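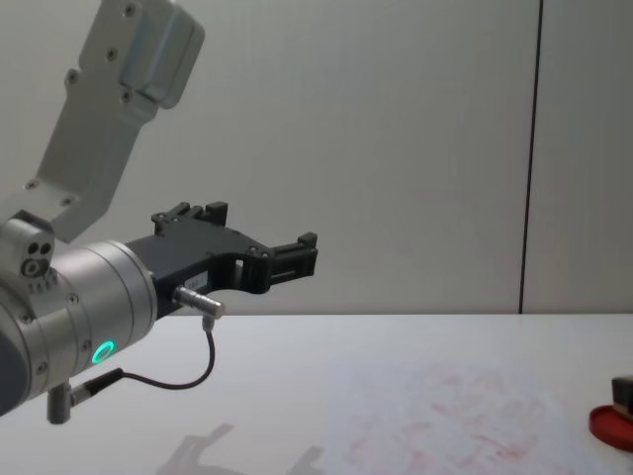 **Darf die Zelle nach dem Vorfall wieder im Automatikbetrieb laufen?**

Vorerst bleibt sie im Einrichtbetrieb mit reduzierter Geschwindigkeit, bis die Punkte 3, 5 und 8 geschlossen sind.

Prüfung vom Sonntag, 15. Dezember 2024
Anlage: Tischzelle Trusarar, Standort Vokberg
Betreiber: Le Goff
Integrator: Tredent

**Anlass:** Greifer öffnet beim Quittieren eines Schutzhalts ohne Befehl, Werkstück fällt. Zyklusstand beim Ereignis: 3.852. Tredent hat das als "einmaliges Kommunikationsereignis" eingestuft. Im Protokoll stehen seit Oktober sieben Einträge mit demselben Fehlercode. Was daran einmalig sein soll, müsste mir jemand erklären.

Legende: [x] in Ordnung, [ ] offen, [~] mit Vorbehalt

## A. Mechanik und Leitungen

- [x] **1. Greifer fest am Flansch, Schrauben vorhanden**
 Von Hand auf Spiel geprüft, keins gefunden. Drehmomentprotokoll liegt bei.
- [x] **2. Finger frei von sichtbaren Ausbrüchen**
- [ ] **3. Leitung zum Greifer**
 Die dünne schwarze Leitung hängt als lose Schlaufe unter dem Greifer. Im Aufbauplan ist sie am Handgelenk geführt. Laut Tredent "reicht das so, die Leitung ist schleppfähig". Mag sein. Das sagt nichts darüber, ob sie irgendwo einhakt oder am Stecker zieht. Halter nachrüsten, danach alle Posen der Aufgabe einmal langsam abfahren und die Schlaufe beobachten.
- [~] **4. Steckverbinder beidseitig verriegelt**
 Fest bei der Prüfung. Ob er das am Tag des Ereignisses auch war, ist nicht dokumentiert. Die Antwort "war bestimmt fest" habe ich nicht als Befund eingetragen.

## B. Steuerung und Schutzhalt

- [ ] **5. Greifer behält seinen Zustand bei Schutzhalt und Quittierung**
 Vereinbart waren 100 Wiederholungen. Vorgelegt wurden 21, alle ohne Werkstück und alle aus derselben Pose. Damit ist der Punkt nicht erledigt. Wiederholen mit Last, mit ausgestreckter und mit angezogener Armstellung, Leitungslage jeweils notieren.
- [x] **6. Not-Halt am Bediengerät**
 Löst aus, Arm steht, Wiederanlauf nur nach Quittierung.
- [~] **7. Statusanzeige**
 Der grüne Leuchtring am Handgelenk gilt im Team als "alles gut". Laut Protokoll war während des Ereignisses ebenfalls kein Fehler angezeigt. Wer die Freigabe erteilt, liest bitte das Fehlerprotokoll und schaut erst danach auf die Farbe. Arbeitsanweisung anpassen.
- [ ] **8. Softwarestand**
 Tredent hat ein Update eingespielt und den Fehler für behoben erklärt. Eine Änderungsliste fehlt. Ohne sie weiß ich nicht, ob etwas am Greiferverhalten geändert wurde oder bloß die Meldung unterdrückt wird. Nachgefordert, schriftlich.

## C. Arbeitsfläche

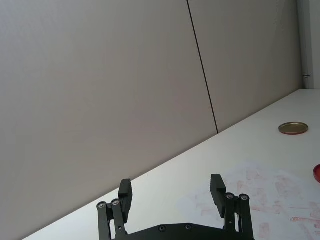 *Abb. 2: Blick über den offenen Greifer. Rötliche Schlieren vorne rechts auf der Platte, dahinter der flach liegende Deckel.*

- [ ] **9. Tischfläche sauber**
 Rötliche Wischspuren über einen breiten Bereich. Reinigen und vor dem nächsten Lauf ein Leerfoto der Platte ablegen. Abrieb oder Farbübertrag von neuen Teilen lässt sich sonst nicht von altem Schmutz trennen.
- [~] **10. Teile nur an den vorgesehenen Plätzen**
 Zwischen den Fingern liegt nichts, rechts schon. Die Ablageplätze sind auf der Platte nicht markiert, also ist "vorgesehen" Auslegungssache. Markieren.
- [x] **11. Abstand des Greifers zur Wand in den eingelernten Posen**
 Im Einrichtbetrieb geprüft. Für den Automatikbetrieb nach dem Einbau des Leitungshalters noch einmal.

## D. Unterlagen

- [ ] **12. Gefährdungsbeurteilung nachgeführt**
 Das Herabfallen von Werkstücken steht darin als "unwahrscheinlich". Nach dem Protokoll ist die Einstufung nicht haltbar.
- [x] **13. Ereignis im Anlagenbuch eingetragen**
 Allerdings erst auf Nachfrage.

**Restliche Anmerkung zu 3 und 5:** Bitte nicht gleichzeitig erledigen. Erst mit der jetzigen Leitungslage prüfen, Finger weg vom Halter, dann umbauen und die Reihe wiederholen. Wird beides auf einmal geändert, lässt sich die Ursache hinterher nicht mehr zuordnen.

Freigabe Automatik: **nicht erteilt**
Wiedervorlage: nach Eingang der Änderungsliste von Tredent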